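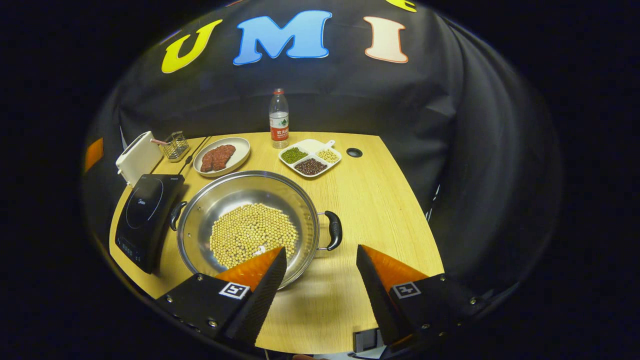

One of our reviewers at Trukik wrote back that a rule you can't check from the recording isn't a rule, and I've kept that line taped over my desk ever since. So we rewrote section 3 of the Grastutora guidelines with it in mind!

Figure 3. Hand-held gripper over a steel pot of soybeans, with a marker on each finger.

The old text asked operators to "keep the markers clear," and everybody read that their own way (me included). The new text says both finger markers have to be readable before the first grasp, and if one drops out for longer than 2 seconds, the take gets flagged. We also ask for food items to be listed by name in the log, beans by kind, meat as raw or cooked.

I tried the draft on 40 takes from the Vandier kitchen set, and 36 passed. The other four went back to Cassim for a second look, and we'll settle the wording on flagged takes in September.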